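Ovedstead Pottery Studio: Second Progress Report
Prepared by Wekesa Mutiso, program coordinator
For the Cakby Community Arts Fund
13 Aug 2025

Where we are

The short version is that the kiln works, the roof mostly works, and we have spent less of your money than we said we would, for reasons that won't last. The longer version follows, as required by section four of the grant agreement.

You'll remember from the first report that the old dairy building had been leased, swept and found to contain a great deal more dairy than the agent had mentioned. The last of the pipework came out early in June. The scrap dealer paid us $700 for it, which I have entered under other income. I would have paid him.

The building now has running water at both sinks, a ramp at the side door, and lighting you can glaze by. The ramp is the piece of work I'm proudest of, having drawn it wrong twice. The builder was polite the first time.

Kiln

The kiln was delivered nine weeks late. The supplier's explanation changed with each phone call and I stopped writing them down after the one about the pallets. It arrived on a truck too long for our laneway, so it spent its first night in the neighbouring tyre shop, whose owner charged us nothing and has since joined the evening class.

Then came the power. Our application said the existing supply would be enough. The electrician laughed, not unkindly, and quoted for a new three-phase line. The extra cost came out of contingency, as agreed with your office by email, and the contingency line is now a good deal slimmer than it was. We've done 12 firings since. One was a disaster, caused by a student's pot with an air pocket in it and a teacher (me) who had said it would be fine. The shelves have been scraped back and the colour of the elements is nothing to worry about, according to the man who sells elements.

Classes

We promised you 20 regular students by the end of this period and we have 23. I'd like to claim this as the result of our outreach plan. Most of them came because the pool at Wukow closed for repairs and they had their Tuesday nights back. When it reopens we will find out how much they like clay.

The beginners' class is full and has a waiting list. The Saturday wheel class is also full, partly because one of the wheels makes a noise like a goose and can't be used by anyone with neighbours on either side. A new bearing is on order. The hand-building class for seniors runs in the morning and needs very little from me beyond the kettle and the radio.

The evening timetable was moved back during Ramadan so that several families could break their fast at home and then come in. We hadn't planned for it in the original budget, so heating and lighting ran over for that month. The late sessions turned out to be the best attended we have had, and we'll put them in the calendar properly next year instead of working it out on the phone the day before.

School visits are behind. We said six and have managed two. Both schools were keen, the children were very good with the slip, and the bus company has been very good at cancelling. I've asked for quotes from another operator and should have them before the next report.

Money

The full statement is attached separately. The points I'd expect you to ask about are these. Clay is over budget by $1,786. Part of that is the price going up and the rest is beginners, who get through it at a rate I did not allow for. We've started reclaiming scraps in two old bathtubs, and the smell is what you would expect from that sentence.

Teaching wages are well under, since the second teacher started late and I covered her classes on my existing hours. She is now here three days a week and the line will catch up with itself by summer. Please don't take the underspend back. I've had that dream.

Insurance was paid in full. The insurer wanted a photograph of every extinguisher and then wanted them again, closer.

Design work for the Christmas market

Your letter asked how the studio might bring in some income of its own. Our answer is a small range of slip-cast mugs, to be sold at the market in Ovedstead and through the library shop if they'll have us. Slip casting suits a group with mixed skills, as the mould does the hard part and everyone can be trusted with a sponge.

The intermediate students spent several sessions arguing over the shape. One party wanted round. The other wanted something with flat planes and sharp creases, on the grounds that every round mug in the district has already been made by somebody's aunt. Sharp creases won by one vote and there are still people who don't sit together.
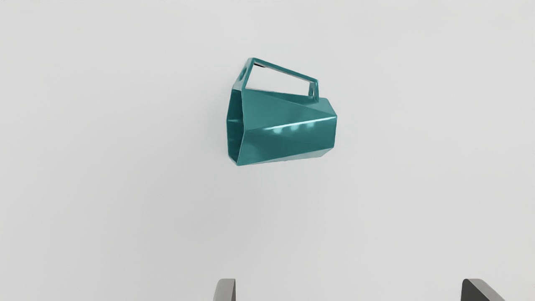
Faceted mug in teal, computer rendering.

Plaster for the moulds has been bought. A first test cast is planned for next month, and I expect trouble at the creases, where slip likes to sit thick and crack while drying. Glaze is a separate headache. The colour everybody likes on a screen is not one I have in a bucket, and test tiles so far run from pond to hospital corridor.

If the test casts hold together we'll price the mugs once we know what each one costs us in clay, firing and swearing. I'd sooner give you a real figure late than a cheerful one now.

Next period

Work planned before the next report is the wheel repair, the remaining school visits, a proper extraction fan for the glaze room and a written kiln roster, to replace the current system of notes taped to the kiln door. We'd also like to talk to you about moving a small amount from the publicity line to the fan. Publicity has been mostly free, thanks to the swimming pool.

The roof leaks in one corner, over the bathtubs, and has been left until last for that reason.

Receipts are in the blue folder and can be scanned on request. Visitors from the Fund are welcome on any class day, in shoes they aren't fond of.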